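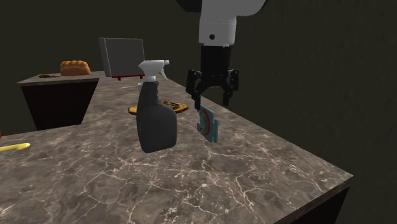
Fig. 1. Simulated kitchen counter, one arm, two-finger gripper. The teal piece with the rainbow on it is the one we care about.

Notes for Unit 4: Can it clear the counter yet?

These are my notes from the lecture, cleaned up a little. The slides go by fast and a few of you asked for something you could read on the bus. Bring a printed copy to lab if you can, because we'll scribble on it.

We left off last time with the shop floor, where the answer to "can a machine do this chore?" is often a plain yes. If the same part shows up in the same spot every time, an arm will pick it up all day long and do it better than I would after lunch. Our running case was the packing cell at Brotby, and I want you to keep it in your head as we go into the kitchen. Somebody there spent a lot of money making sure the parts arrive facing the right way. That money doesn't show up in the video of the arm, so people watch the video and think the arm is smart.

Now the kitchen. Look at Fig. 1 again and ask yourself what "clear the counter" would even mean. The bread goes one place, the spray bottle goes another (please, away from the food!), and the thin teal piece goes back with whatever set it belongs to. You sorted all that without trying. The machine has to get it from somewhere, and for this unit we're going to cheat and hand it a list. So the job shrinks to: pick up this one thing, put it over there. Still plenty to chew on.

Why I picked the thin piece

Most of you wanted to start with the spray bottle when I asked in class. Fair enough, it's big and it has a nice neck to grab. But a thin flat piece is where you learn something. From one direction it's a wide panel and from the other it's barely there. Two fingers coming straight down have to be turned to match it, or they'll land on top of it and push. Work this out on paper before you touch the simulator:

1. Which way should the fingers close, across the face or across the thin side? Draw it from above.
2. If your guess at the angle is wrong by 15 degrees, which finger touches first, and what does the piece do next?
3. Suppose the piece were lying flat. Can this gripper get it at all without sliding it to the edge of the counter?

Number 3 is the one people argue over. I have my own opinion and I'll keep it until lab.

About simulation

Everything we do in this unit is simulated, and we use Funen for it (install notes are on the course page – do that before lab, not during). I like simulation a lot. You can run 2,000 tries overnight and nobody has to mop. But watch out for two places where it will flatter you.

Contact is the first. Friction in the simulator is a number you type in. Friction in my kitchen depends on who had toast.

The second is what the program gets told. By default Funen will hand you the exact position of every object, and your success rate will look wonderful. Turn that off for the graded runs and work from the camera view only. The bottle is a good reminder here, since it hides part of the round pizza-looking thing and most of a little white cup behind it. A program working from that view has to decide what to do about a cup it can see one side of.

So, yet or not yet?

My answer this term: single pick-and-place on a tidy counter, pretty good. A whole counter, in a strange house, with no one standing by, not something I'd pay for. We'll read the Jonska report next to the Desjardins one and you'll notice they reach opposite verdicts. Check how each of them counts a success before you pick a side. One of them lets the machine try again after a drop.

For lab: 100 graded runs per pair, same object, new starting angle each run. Write down every failure and what kind it was – missed, pushed, dropped, or hit something else. I care more about that log than about your score. Pairs of 2 only, no trios, the grading sheet can't handle it. Logs are due before the April break.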